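4.2 Comparing the two finger sets on cloth
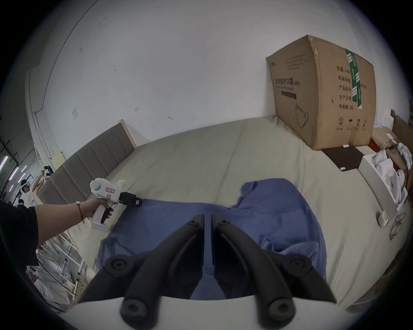 Figure 3. Hand-held gripper on the bed station, approaching a crumpled blue cloth, as seen from the camera on a second hand-held gripper.

Cloth was the part of the comparison we had looked forward to most, and it was also the part that kept us busiest. Rigid things such as cups and boxes had given us very little to choose between the Kiluta fingers and the Vedinier fingers, and for a while we wondered whether the whole study would end in a polite draw. Soft goods changed that quickly. A wrinkled garment gives the fingers no clear side to close on, so the operator has to look for a fold and come down to it at a sensible height without pushing it flat. In Figure 3 the black jaw of the tool is just above the edge of the blue fabric, and this last little stretch of the approach is where the two finger sets parted ways. The trigger lever sits under the body, where a finger can rest on it, and our operators liked being able to squeeze gently while still moving the wrist.

Each operator worked through 100 grasps with each finger set, taking a rest whenever they wished. We counted a grasp as good if the cloth left the sheet and stayed in the jaws until the operator chose to let go. The Kiluta fingers managed this in 85 of the 100 grasps for our most practiced operator, Sioned Voyle, who was also patient enough to repeat the first block after we had set the camera exposure badly. With the Vedinier fingers she lost 7 more than she had with the Kiluta set, nearly all of them on shallow folds, where the stiffer tips tended to skate over the top and come up with nothing.

The camera deserves a word of its own. The wide lens bends straight lines a good deal, and you can see this in the figure, where the edge of the sheet curves strongly. We had first planned to correct the pictures before training, and Ieuan Gough spent much of May doing just that, with great care. In the end the Palix controller learned equally well from the uncorrected ones, so we kept those and saved ourselves a step. What we valued most was having both the fingertips and plenty of the surroundings in view at once, which made it far easier to go back over a failed grasp and agree on what had gone wrong.

All together we kept 800 recordings for the controller tests, and the next section takes these up, beginning with the cloth grasps and then returning to the rigid objects.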